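Paper & Packaging Swap Forum > Storage and Small Spaces

Keep the gadget boxes, or break them down for card?

elsie_tautahi
Wed 10 September

Hello all, I've been reading for a good while and finally have a question of my own. I have got to the stage where the box pile has taken over my craft corner (phone boxes, earbud boxes, the lot) and my sister has given me until November to make it smaller, because that is when she needs the corner for her sewing machine. I love the heavy stock and the shiny finishes, and I've been standing pieces up on edge so I can look at them properly before I decide. The printed black sheet with the white rings is my favorite so far. It has a bit of a bow to it, and I keep thinking it would make a lovely notebook cover. Would you cut things like this up now, or keep them whole until there's a project?
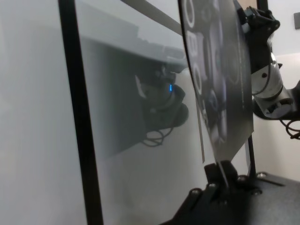
Re: Keep the gadget boxes, or break them down for card?
trudy_whitcombe

Oh Elsie, you are among friends here! I'm a keeper, I'm afraid. I had a whole shelf of these and when my nephew sold his old Trodance speaker the buyer asked for the original box before anything else, and there it was, a bit dusty but perfectly good. So my vote is to leave anything with the product printed on it alone for as long as the gadget itself is still in use. The plain inserts and sleeves are fair game. What have you got in the way of whole boxes?

Re: Keep the gadget boxes, or break them down for card?
elsie_tautahi

Thank you Trudy, that makes me feel less silly about the shelf. The one I go back and forth on is black with earbuds printed on the front and big white capitals at one end. The black is so nice and flat that I'd hate to put it out with the recycling, but I do still use the earbuds on my walks most mornings.

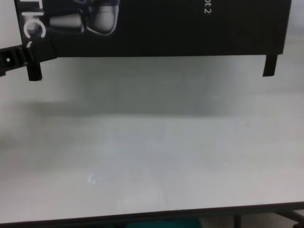
Re: Keep the gadget boxes, or break them down for card?
rawiri.p

Going to disagree with Trudy, fondly. I kept every box for 16 years and got asked for one of them exactly 2 times. The rest just sat there going soft at the corners. If you've had the earbuds past the return period, cut it up and enjoy it. There's a good big area of plain black on that one, and you could get a set of gift tags out of it.

Re: Keep the gadget boxes, or break them down for card?
elsie_tautahi

You two are not making this easy! Let me throw in the cream pieces as well, since those are what I have the most hopes for. 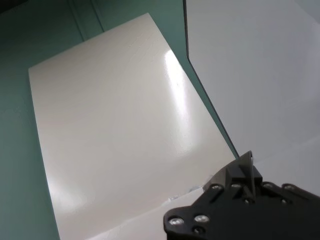

I was thinking of covers for a little set of recipe books, one for each of the cousins, with a cloth spine and the family names lettered on the front. Lettering is where I get nervous, because my pen skates on anything coated, and you can tell from that long stripe of glare how shiny the cream is. There's a faint crease toward the bottom too, so I'd probably trim above it or hide it under the cloth. Has anyone had luck with a paint pen?

Re: Keep the gadget boxes, or break them down for card?
malathi_suvarna

Paint pen, yes, but do give it overnight before you touch it. I used a Lowther one on coated card and smudged the first two by being impatient — the third was lovely. My own worry would be the shine. 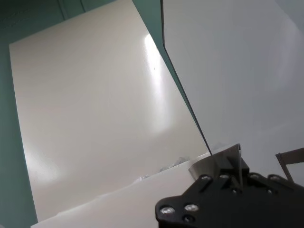 Recipe books get handled with buttery fingers, and I've ruined more than one pretty cover that way, so I always rub the front over very lightly with a fine sanding pad first. Test it on a scrap. I'd also go over each piece under a lamp before you cut, as there's a tiny dark speck right next to the bright streak on the cream, and that might wipe off or might not. If it stays, let the cloth spine cover it.

Re: Keep the gadget boxes, or break them down for card?
trudy_whitcombe

Sanding a glossy cover, Malathi! The shine is the whole charm of it. I'd wipe it with a barely damp cloth and leave it be. But I'm still saying keep the earbud box.

Re: Keep the gadget boxes, or break them down for card?
elsie_tautahi

Okay, cream for the recipe books, and the earbud box gets a stay until the earbuds give out (sorry Rawiri). Does anybody know if that paint pen comes in a dark green?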